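How Does a Car Know When to Stop? Brakes for Kids

Page 2 of our Cars Up Close pages

OK so. A car is heavy. Really heavy. The one we talk about on this page is the Hareo, a small family car, and it weighs 2,576 pounds with nobody in it. Add a couple grown-ups, you, your backpack, a dog. More.

Now get all that rolling down a hill. How do you stop it?

Brakes! But what IS a brake?

Try this first

Rub your hands together. Fast. Faster. Feel that? Warm. That's called friction. It happens when two things rub on each other. Friction slows stuff down and it makes heat.

Now slide across the kitchen floor in socks. You go pretty far. Try it in sneakers. Not far at all, right? Sneakers have more grip. More grip, more friction, quicker stop.

Car brakes work on the very same idea. Just bigger, and hotter.

The parts

Look through the spokes of a car wheel next time you're in a parking lot (with a grown-up, and don't touch, it could be hot). On lots of cars you can see a shiny round plate behind the wheel. That's the disc. Some people call it a rotor. Same thing. It spins when the wheel spins.

Hugging the edge of the disc is a chunky metal clamp. That's the caliper. Say it: KAL-i-per.

Inside the caliper are the brake pads. Two of them, one on each side of the disc, like two slices of bread with the disc as the cheese.

When the driver pushes the pedal, the pads squeeze the disc. Squeeze, rub, friction, slow. Let go of the pedal and the squeeze stops.

If you have a bike with rim brakes you can see nearly the same thing happen. Squeeze the lever and watch the little rubber blocks grab the rim.

How does the push get to the wheel?

The pedal is by the driver's foot. The wheels are way out at the corners. So something has to carry the push.

It's a liquid! Brake fluid. It sits in thin tubes that run from the front of the car out to every wheel. You can't really squash a liquid, so if you push on one end, the other end gets pushed too. Think of a long water balloon. Press one end and the other end bulges.

Big word for this: hydraulic. Hi-DRAW-lik. Good one for showing off at dinner.

One problem though. Air CAN be squashed. If air bubbles get in the tubes, the pedal feels soft and spongy, and the car may not stop as well. So mechanics push the bubbles out. They call that bleeding the brakes. No blood, promise.

The electric bits

Newer cars have small electric helpers too. Sensors near the wheels check how fast each wheel is turning. If a wheel locks up and starts to skid, a computer lets go of that brake and grabs it again, over and over, super quick. Quicker then any foot could do it. That's ABS, anti-lock brakes. The driver might feel the pedal buzz or shake. That's normal, it means it's working.

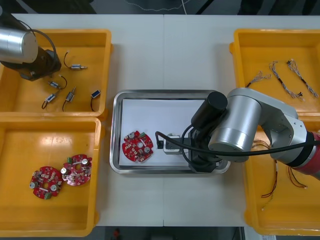
Small electrical parts with short wires, in a yellow bin.

Wires carry messages in a car. A broken wire means no message, and then a warning light comes on by the steering wheel. If you spot one, tell the driver! (Nicely. Not yelling.)

Do brakes wear out?

Yep. Just like a pencil eraser. Every rub takes off a teeny bit. After lots and lots of stops, the pads get thin.

Some pads have a little metal tab that scrapes on the disc when the pad is nearly gone. It goes SKREEEE. Awful noise, and it's meant to be awful. It's the car saying please take me to the garage.

At the garage the mechanic lifts the car, takes the wheel off, slides the old pads out and puts new ones in. The disc gets checked as well. Too thin or too bumpy, it gets changed.

The Hidenlow hill story

There's a road between Hidenlow and Virklow that goes down, and down, and down. Nineteen bends! The top is 2,316 feet up. Delivery vans use it every Friday and the drivers know a trick. They shift to a low gear at the top, and the engine helps hold the van back. So the brakes don't have to do it all.

Why bother? Remember your warm hands. If brakes rub all the way down a long hill they get too hot, and hot brakes don't grip so well. That's called brake fade. A low gear gives them a rest.

Words to know

Friction: the rubbing that slows things down and makes heat
Disc: the round metal plate that spins with the wheel
Caliper: the clamp that holds the pads
Pad: the part that rubs the disc and wears away
Hydraulic: using liquid to carry a push
ABS: the system that helps stop the wheels from skidding

Try it at home

You need: a toy car, a ramp (a big book is fine), a towel, a piece of foil.

Prop up the book. Roll the car down onto the bare floor. Mark were it stops. Now lay the towel at the bottom and roll it again. Then the foil.

Which one stopped it soonest? Which had the most friction? Draw your results and hang them on the fridge.

Next page: Kun the Cartoon Wrench looks inside a tire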